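Chapter 9
Power at the Work Surface

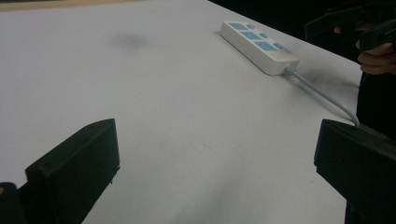
A fixed wall outlet serves the wall. Most work is done at a table, and the distance between the two is covered by cord. This chapter deals with the last part of that path: the portable strip, its sockets and its switches.

Two arrangements are common. In the first, a single switch controls every socket on the strip. In the second, each socket has its own switch, so that one load can be disconnected while the others stay in service. Section 9.2 compares them using the bench records kept by Marisol Rengifo at the Jurnimham workshop, where 28 strips were in daily use.

Placement is treated separately. A strip set near the far edge of a table leaves the working area clear -- but the cord must then be routed so that it does not pull the strip off the surface.

Readers should review the definitions of load and rated current in Chapter 3 before continuing.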